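Unit 5: Household Surveys and Nonresponse
Instructor: Mizanur Patwary

A survey rarely hears from everyone it contacts. In the Rivetham housing study, 3,717 households received the questionnaire and 713 returned it. Students should be able to compute the response rate and state what it leaves unknown.
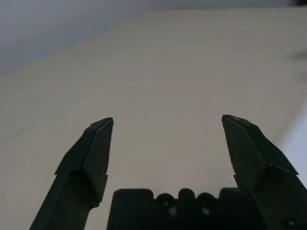

Nonresponse causes bias when those who reply differ from those who do not — renters, for instance, move more often and are harder to reach. A second mailing in October brought in 249 further replies. Compare early and late replies before combining them.

Reading: Navaratnam, chapter 5. Bring the worked table to section.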